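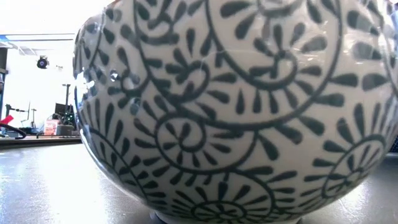 *A glazed bowl with a blue-gray vine pattern.*

The autumn table sale in Etuswood opens on Saturday, September 8, 2018, and it has 110 lots this year. Most of them come from the closed Kjærgaard shop, so expect many soup sets and not so many cups.

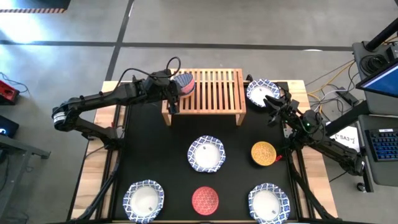

Please bring your own paper for wrapping. Last time we ran out before noon - the Gosteck store was already closed for restocking. Payment is by cash or card, and cards are accepted from 5 dollars.

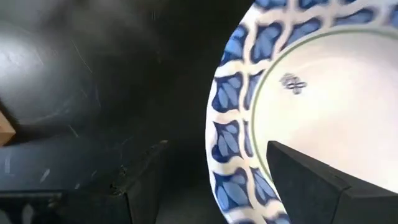

## Parking

Use the Hilon lot behind the school. The front gate stays locked until October.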